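布雷斯霍尔姆纸品开放日走访记

六月去了一趟布雷斯霍尔姆（Brestholm），参加当地纸厂和印刷作坊联合办的开放日。
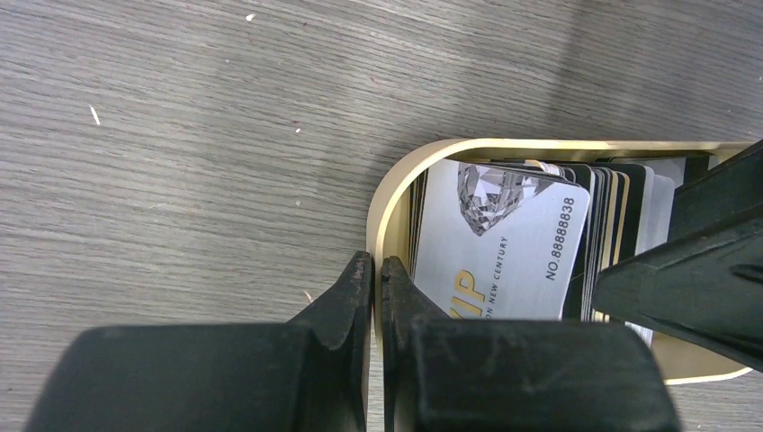
灰色木纹桌面上的金色边卡片盒，卡片竖着排满。

开放日每年一次，主办的是普里德伍德（Pridwood）造纸厂，参加的还有两家下游作坊：做装订的博克布里奇（Bokbridge）和做活版印刷的奥霍（Ojo）。三处走路都能到，沿着河走，中间隔着一个货运站和一片菜地。我在文具店工作，平时进的棉浆纸有一部分就是普里德伍德的，所以一直想看看这种纸是怎么抄出来的。

从火车站出来往东，过桥以后有手写的指路牌。早上九点半开门，我到的时候门口已经排了队，多数是带孩子的本地人，也有几个背着画夹的学生。登记不收钱，领一张对折的路线图和一枚纸做的胸牌。胸牌背面印着编号，我的是2272。编号不是当天的人数，是从头一届开放日一路接着排下来的。

造纸厂的参观分组走，每组十五人，由厂里的人带。带我们这组的是托马斯·维拉（Thomas Villa），在厂里管打浆，说话声音不大，机器一开就听不太清，站后面的人要往前挤。他先讲原料。厂里现在用两种，一种是棉短绒，成包运来，另一种是服装厂的白色棉布边角。边角料要先挑，带松紧带的、带化纤缝线的都得拿掉。挑料是手工做的，挑料间在二楼，窗户朝北，一整天光线变化小，杂色容易看出来。

打浆间在一楼，地面铺了格栅，要求穿平底鞋。打浆机是椭圆形的槽，中间一道隔墙，浆料绕着隔墙一圈圈走，经过滚刀时被切断、压散。维拉舀了一勺放进玻璃量筒里加水摇匀，让大家对着灯看纤维。他说看书写纸和看版画纸用的浆不一样，书写纸要打得久，纤维细，抄出来的纸紧，墨水不容易洇；版画纸打得短，纸松，吃墨深。我们店里经常有顾客问为什么同样克重的两种棉纸，一种能用钢笔，一种一写就毛，这里算是听到了一个清楚的说法。施胶的多少也有关系，这部分他讲得快，我没有记全。

抄纸分手工和机器两条线。机器线当天只开了半小时，十点开始，我们组正好赶上。圆网机的声音很闷，湿纸从毛毯上过去，经过压榨再进烘缸。手工线一直开着，两位师傅一前一后，一个端帘子，一个覆纸。帘子从槽里提起来以后要前后左右各晃一下，让纤维交错，晃的时间很短，水一沥下去就晃不动了。覆纸的人把帘子扣到毛毡上，滚着揭开。一叠湿纸和毛毡交替摞到膝盖高，推进压机。

参观的人可以自己抄一张，明信片大小，排队用了不少时间。我抄的那张一头厚一头薄，师傅看了一眼说能用，就给压上了。抄好的纸当天干不透，夹在吸水纸里带走，嘱咐回去换三次吸水纸，上面压书。我照做了，边上还是有些翘。

晾纸房在顶层，木百叶可以开合，纸搭在绳上。上楼的台阶很陡，行动不便的人可以留在楼下看录像。晾纸房里不让碰纸，也不让靠着柱子。厂里的纸有一部分还是这样晾，晾完再压平，比烘缸出来的软一些，价钱也高。

中午在货运站旁边吃的饭，棚子底下摆了长桌，卖汤、面包和一种夹酸黄瓜的肉肠。东西一般，座位够。

下午先去博克布里奇。这家作坊地方小，原来是马具店，进门左手边还留着挂皮料的铁杆。他们主要接图书馆的修复活和小批量的笔记本。开放日讲的是锁线，一位女师傅坐在缝架前，一帖一帖往上缝，旁边有放大的示意图。她讲得很细：线要先过蜡，拉线时顺着书脊方向拉，往上提会把纸孔撕开。每隔几帖要用骨刀把书脊敲实，不然缝完以后背上会鼓。有人问为什么不用胶装，她说便宜的本子他们也做胶装，要能摊平、要用得久的才锁线。

墙上挂了一排布样，荞麦色、深蓝、砖红，后面写着批号。我抄了几个批号，打算回来问供货商能不能订。封面布和里衬纸之间的胶，他们用小麦淀粉糊掺一点白胶，纯淀粉糊干得慢，夏天容易生霉。这一条对我们自己店里修样品本有用。

作坊后院有一台老切纸机，手轮的，刀口下面垫木条。演示的时候切了一摞边角，切口很齐。院子里同时站不下太多人，前面的人出来后面才能进，这一段等得最久。

奥霍在河对岸，要走一座人行桥。活版作坊开了三台机器，两台圆盘机，一台打样机。圆盘机印名片和请柬，一个人踩，一个人收。排字架靠墙，抽屉上贴着字体和字号，有几格写着“缺e”，字母不够用，要换字体凑。工作人员让孩子们自己排名字，排反了的很多，印出来才发现。

印请柬的棉纸就是上午那家厂的。活版压得深不深，跟纸关系很大，他们拿了三种纸印同一块版，放在一起让人摸。最厚的那种印痕清楚，背面却没有鼓出来。中等厚度的背面能摸到。最薄的那种是普通书写纸，字是印上去了，没什么凹痕。店员说很多客人拿着网上的图来，要求深压痕，又要用薄纸，得花时间解释。我在柜台上也遇到过同样的事。

油墨是现调的，放在玻璃板上用刮刀拌。当天调的是一种偏灰的绿色，刚印出来颜色偏亮，据说第二天会沉下去一点。晾片的架子是铁丝的，一层一层翻下来，占地不大。

奥霍门口有个小卖部，卖零头纸、笔记本和空白卡。零头纸按重量称，袋子自备，不带的话另付钱买。我买了一包米白色的棉卡和两本锁线本子。只收现金，附近的取款机在火车站，想多买的人要提前准备。

给打算去的人记几条。造纸厂上午人少，圆网机开机的时间写在路线图背面，每届不一样，进门先看。打浆间和抄纸间地上有水，鞋子最好防滑。手工抄纸的队伍下午更长。三处都能拍照，厂里化验室除外。推婴儿车的，造纸厂一楼可以走，博克布里奇门口有两级台阶。人行桥窄，两边来人要让一让。

不足的地方也有。路线图上的比例不准，从货运站到博克布里奇画得很近，走起来要一阵子，中间没有树荫。讲解只有本地话和英语，术语多的时候跟不上。化验室门关着，我本来想看他们测耐折度，没看成。厂里说可以写信约，另找时间去，店里下半年进货前我打算约一次。

回程坐的是傍晚五点多的车，车上有好几个人膝盖上平放着夹湿纸的纸板。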